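Purves is back up, mostly

Quick one before bed. Purves (our cart base with the one arm, for anyone new) drives again. Took most of March evenings to get there. Notes mostly for me, so I don't have to work all this out a second time.

What was wrong

Left wheel encoder. Kept dropping ticks once it warmed up, so the odometry slid and it thought it was standing next to the couch when it was out in the hall. I blamed the software for a week. Rewrote half a filter. Then Roel Koster came by, put a finger on the connector, wiggled it, and the plot went wild. Cracked solder on pin 4. Felt pretty dumb.

Resoldered it, heat shrink, zip tie so the cable can't pull on the board anymore. Should of done the zip tie the day I built it.

While the base was open:
New tires on both drive wheels, old ones had gone shiny
Battery tray screws, two loose, thread lock on all of them now
Blew the dust out of the fan. So much dust.
Swapped the charge plug, the old one got hot

Retuning in Sotska first

New tires means new wheel diameter means all the drive numbers are off. Didn't want to find that out against the furniture again, so everything goes through the simulator first. Sotska runs on the old desktop under my desk, slow but it runs. The home is the Milercombe one, parquet, pale green walls, glass doors standing open. I keep the red wagon out on the floor because it's a horrible thing to drive near. Slatted sides, pull handle sticking up. If the planner is going to do something stupid it does it there. 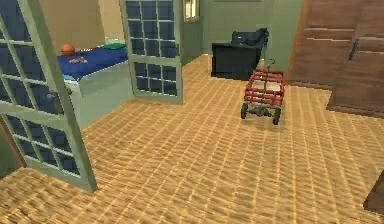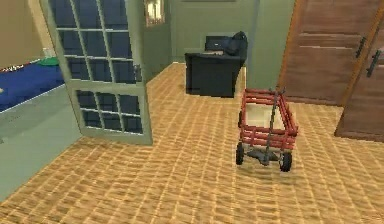
Settings, so I stop losing them

Clearance was the big one. I had it tight, from back when the base was narrower, and never changed it after the bumper went on. Fixed the footprint to include the bumper. Obvious, I know.

The handle on the wagon. Thin stuff like that was getting lost in the obstacle map, the cell size was too coarse for it. Made the cells smaller near the base and left them big further out. CPU went up but the desktop copes.

Door panes. In the sim I had glass marked as see-through for the depth sensor, so the planner was happy to route straight through an open door. Marked the panes solid. Not how the real sensor sees glass, so that one still needs a proper fix on the robot. Els Nijs says put tape on the real doors at sensor height. I might just do that, ugly but cheap.

Then batches. 100 runs a night with a different start spot each time. First night 36 of them clipped something. After the footprint change it was 15. After the smaller cells, 4, and all of those on tight turns with the speed cap off, my fault, forgot to put it back on after a test.

Order to do things in next time

1. Check connectors. All of them. With fingers, with it powered, wheels off the floor.
2. Roll it a measured length by hand and compare the ticks.
3. Wheel diameter into the config, both copies (the sim has its own!!)
4. Footprint.
5. Batch overnight, speed cap ON.
6. Only then the real floor, and stay close to the stop button.

Still to do

Arm hasn't been touched. The wrist has a bit of slop in it and I'm pretending I can't hear the click. Ordered a bearing from Cavden, no tracking number yet. Also the fan is louder now that its clean, whcih makes no sense to me. If you know why, comments are open.

Real floor test tomorrow after work if the battery holds a charge overnight. Going to bed.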